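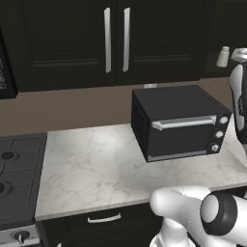 Repointing the Mirnden granary: Chiyo Okabe on lime, damp and records

Chiyo Okabe has surveyed the granary at Mirnden twice, most recently in June. Her report lists 1361 defects in the masonry, most of them in joints repaired with cement.

"Cement is harder than the brick," she said. "Water can't leave through the joint, so it leaves through the brick face, and the face comes off."

The trust has approved lime mortar for the north and east walls. Okabe specified a 6 mm joint to match the early work and asked for sample panels before any raking out. Power tools are excluded. "A grinder takes the corners off the brick. You can't put those back."

The west wall, rebuilt by Vieira in 2000, will be left alone for now. Okabe does not regard it as a mistake. "It is sound and it is documented. I would like the rest to be as well documented."

Her drawings are held in the Zanport archive, where 500 sheets have been catalogued. The roof survey is still outstanding. Access to the upper floor depends on the hoist beam, and she wants that load tested first.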